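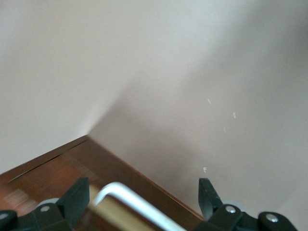 Ticket 727, opened by Hala El Ouafi, July 26, 2025. The Dusa router at the Iltton office drops its wireless connection several times a day and the front desk loses the booking page. Wired machines are not affected. The far corner of the back room has the weakest signal, where the brown wooden surface points into the angle between the two grey walls, and a laptop put down there sees one bar or none.

Moataz Belhaj: Restarted the router and updated the firmware. Connection held for 60 minutes, then dropped again. Log shows "channel busy" each time.

Moataz Belhaj: Automatic channel selection was on. Set it by hand to channel 9. Still dropping, less often.

Driss Abdel Hamid: Next door is on 9 as well. Please try the 5 GHz band for the front desk and leave the older printer on the other one.

Hala El Ouafi: Front desk moved over, no drops since this morning. Back room still slow.

Driss Abdel Hamid: Extender ordered from Provon for the back room. Tarek Ghoneim will fit it. Ticket stays open until then.

Status: waiting for parts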